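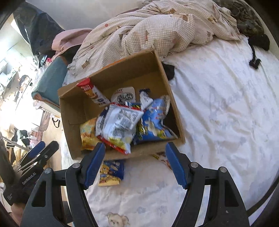
23rd April - gripper budget

Went over the order list with Domenica. Lustach quotes 39 per set of finger pads, 31 if we take 10 sets. Going with 10. Still need a price from Imhof on pivot screws.

Second pair of hand-held units waits until the Vellolum money clears. Put 200 aside for props - snacks, boxes, tape. 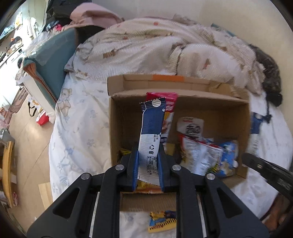
Slim packet held upright between the blue pads, over the box.

To do: ask Jurkano for lead time on spare side links, and whether they ship pads separately.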